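The field above Rukcombe

By mid-morning in August the chalk is so bright you have to squint at it, and the dust gets into your sandwiches whatever you do. I was up there for 4 days with a trowel and a borrowed kneeling mat, and I'd go back tomorrow!

The site is a small farmstead, Iron Age going into Roman, on a shelf of land between Rukcombe and the Pikedville road. It doesn't look like much from the gate. Sheep, a water trough, a long low bump that you'd take for an old hedge bank. But a geophysics survey two winters ago showed a lovely clear ring ditch with a gap on the eastern side, and inside it a scatter of dark blobs that everyone hoped would be storage pits. They are storage pits. The team has found 20 of them so far, and some are deeper than I am tall.

I was put to work in one of the shallower ones, half-sectioning it, so that you dig out one side and leave the other standing with a clean vertical face. It's slow going and completely absorbing. First there's a brown plough-washed layer with bits of clay pipe in it, then a band of chalk rubble, then (and here my heart really did jump) a greasy black layer full of charred grain. You can see the separate grains, plump little things with a crease down one side. We bagged the lot for flotation, which means washing the soil in a tank so that the burnt seeds float off into a fine sieve while the heavier bits sink.

The pottery comes out in crumbs, mostly. There were 176 sherds from my pit by the end, nearly all of them no bigger than a thumbnail, coarse and gritty with crushed flint. One rim had a row of fingertip dents pressed along it. I put my own finger in one and it fitted, and I was no use to anybody for ten minutes afterwards.

What I hadn't expected was how much I'd enjoy the recording. Every layer gets its own number (mine included 2281, a thin smear of silt I'm still oddly proud of) and every number gets a sheet, a level, a drawing and a soil colour. The drawing is done by hand at one to ten, with a string line pinned across the face of the section and a tape hung from it. I was hopeless on the first afternoon. By the third I could spot where one fill had slumped over another, and the whole pit started to make sense as something that had been dug, used, left open to the weather and finally filled in with rubbish.

Evenings were spent in the barn at Honkanen, washing finds with old toothbrushes and laying them out on newspaper to dry.
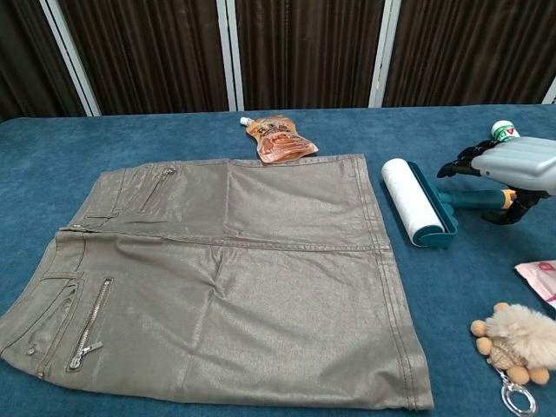 Bone needs a softer brush than pot, and you never scrub along a broken edge. The trays go off to the store at Ondow when the season ends, and the grain report should be back by spring.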